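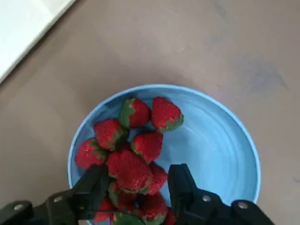

Handkamera: Maske springt beim Annähern auf Nachbarfrucht

jurban_control
5. Mai 2026
Setup: Zweifingergreifer, Kamera am Handgelenk, Erdbeeren als Haufen in einer hellblauen Schüssel. Segmentierung über Trerka, Greifplanung über Hrnčiar. Im Anflug wechselt die Instanz-ID, sobald die Finger einen Teil des Haufens verdecken. Der Planer verwirft dann den Griff und beginnt von vorn. Timeout steht auf 900 ms. Hat jemand das stabil bekommen?

brabec_m
Fingermaske aus der Kinematik rendern und vor dem Tracking abziehen. Ohne das zählt Trerka die verdeckte Fläche als Formänderung.

jurban_control
Maske ist drin, allerdings statisch für Greifer offen.

brabec_m
Dann stimmt sie beim Schließen nicht mehr. Gelenkwinkel mitführen.

Paulik_C
Sehe ich anders. Die ID braucht man im Anflug gar nicht. Ziel einmal in der Vorposition festlegen, Pose in die Basis transformieren, letztes Stück blind fahren. Läuft bei uns in Cirnham seit Januar so.

eylul.k
Blind geht bei Einzelfrüchten. Im Haufen rutscht die Zielfrucht, wenn ein Finger die Nachbarin berührt, und dann greift man auf die alte Pose. Ich würde nachführen, aber nur die Position. Orientierung einfrieren.

Paulik_C
Wenn der Finger die Nachbarin berührt, war der Griff falsch gewählt. Erst die oben liegenden Früchte nehmen, Abstand zu beiden Fingern als harte Bedingung.

eylul.k
Bei dichter Lage bleibt mit der harten Bedingung oft kein Kandidat übrig. Als Kostenterm ja.

jurban_control
Rückmeldung: Fingermaske dynamisch, Orientierung eingefroren. Von 9 Anflügen noch 2 mit ID-Wechsel, beide an halb verdeckten Früchten unter einer größeren. Zikel-Treiber liefert die Gelenkwinkel 2 Takte zu spät, das gehe ich als Nächstes an.

brabec_m
Zeitstempel vom Controller nehmen – nicht den vom Treiber.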